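Touching Up a Painted Wall Without Repainting the Room

Dark paint forgives nothing. Scuff a white wall and you can blame the light; scuff a green one and it stays scuffed until you sell the house.

Start with a damp cloth and a drop of dish soap. Half of what I used to call damage was jam. Wait 15 minutes before judging the result.
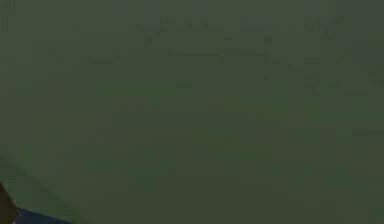 If the mark is still there, stir the leftover paint for longer than you think it deserves. Mine had sat in the garage since December and had the texture of pudding. Dab it on with a scrap of roller sleeve, working outward, and stop early. Jamila Roy, my neighbor in Uststead, did not stop early and now owns a freshly painted hallway.

For bumps, use 300 grit and a light hand.

Cover the carpet before you open the can. An old sheet lets drips straight through, so put plastic under it and tape it along the wall. Leave it down for 8 hours, even if the paint feels dry.
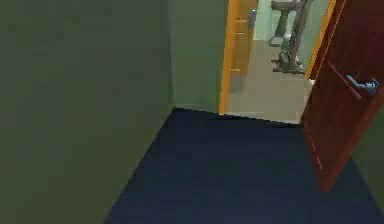
Olive green walls over navy carpet, with a doorway at the back.

Write the color name inside the closet door. Future you has a terrible memory.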